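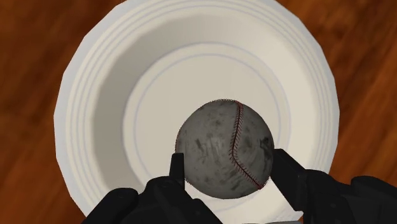 Horațiu Chiriac wrote:
> Before we put money into the Pavimel scene pack, does anyone know if the grasps hold up on round stuff? I got burned by the last kit I bought, everything squirted out of the fingers. And is the 300 for one seat or for the whole lab?

Hi Horațiu, hi all,

It's per seat, sorry! Bence asked them in December and they wouldn't budge, though you do get 4 table layouts and every object comes as its own file. I've been playing with the trial since then and I like it more than I thought I would. 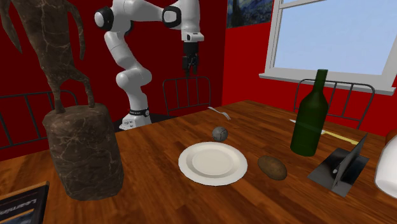 What sold me on the pack is how little setup it needs. I had the arm loaded and moving before my coffee was gone – the old Cisthorpe kit took me most of a weekend. The clutter is good for testing too. There's a green bottle with a knife lying behind it, so you get part of the blade showing through the glass, and my detector hates that (which is just what I wanted it for). Plates are a bit chunky if you zoom in, you can see straight segments along the rim. I can live with it.

On your grasp question, I'd want a lot more runs before I swear to anything. I'm setting up 1,000 on the ball and the potato and will post the numbers.

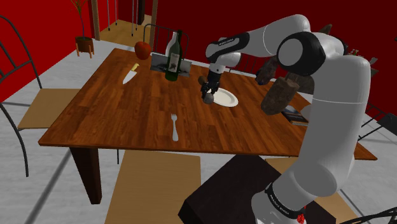
Pavimel trial, arm over the table, fork and knife off to the left

Tia, do you still have the Somogyi gripper settings? I'd like to try them in this one before the trial runs out.

Erzsébet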